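Slide 4, why we kept the old servers

- say hi, thank Arlindo for the room. 33 min max, leave time for questions
- Trollmont office: 547 desktops, most of them fine. Lease ended in February, everyone wanted new
- ask the room: who has thrown out a machine that still booted? wait for hands
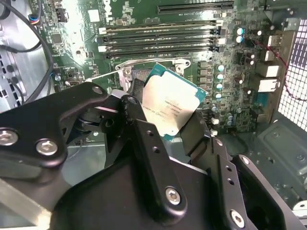 Processor and socket, board still in the chassis.

- parts swap vs. whole box. dont read the cost table out loud
- Lins site did 300 first, Tarcísio has the numbers if they ask
- next slide, warrantys, go fast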